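Planificación por fragmentos (action chunking)

Usamos cookies propias y de terceros para mejorar tu experiencia. Aceptar | Configurar

La planificación por fragmentos es una forma de organizar el control de un robot en la que el modelo, en vez de decidir un solo movimiento cada vez, suelta de golpe una tira de movimientos futuros. Se ejecutan unos cuantos, se vuelve a mirar y se pide otra tira. Yo llegué a ella por pura desesperación con la ropa, que es donde más se le nota la gracia (y donde más rabia da cuando falla).

En Timon, la biblioteca que mantenemos entre Costel Coman y yo, cada fragmento lleva 50 pasos y se ejecutan 15 antes de replanificar. ¿Por qué 15? Pues porque Costel probó con el fragmento entero y la pinza seguía tan campante hacia un sitio donde ya no había tela. Con menos pasos temblaba muchísimo. Filipa Peixoto prefiere solapar fragmentos y promediarlos – queda un movimiento precioso, aunque a mí me parece lento al cerrar.

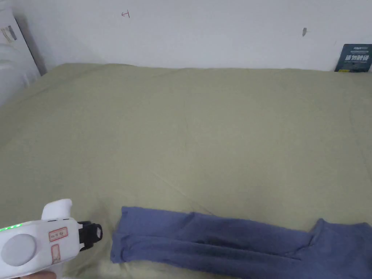

Pinza de mano junto a un pantalón azul doblado a lo largo, sobre una sábana verde.

Con prendas, el momento delicado es el acercamiento. Una pernera tiene varias capas, el borde casi nunca es recto y la percepción tiene que decidir cuál es el punto de agarre antes de que el planificador diga nada. Nosotros segmentamos la prenda, buscamos el contorno y pasamos al modelo un recorte alrededor del dobladillo. Sioned Yorath insiste en que el recorte sobra si hay datos suficientes, y en Wurthorpe entrenó con 977 demostraciones sin él. Le fue bien con camisetas, ¡con pantalones ya hablamos otro día!

Otra cosa que conviene saber es la latencia. Si la inferencia tarda más que lo que dura el trozo en ejecución, el brazo se queda esperando y se ve un tirón feísimo. La solución habitual es lanzar la petición siguiente mientras se agotan los pasos del fragmento actual – Hélder Marinho lo escribió para el controlador Aguiar y desde diciembre es la opción por defecto. Guarda además los últimos 500 estados en un búfer, comodísimo para depurar.

Véase también: aprendizaje por imitación, control predictivo, estimación de puntos de agarre.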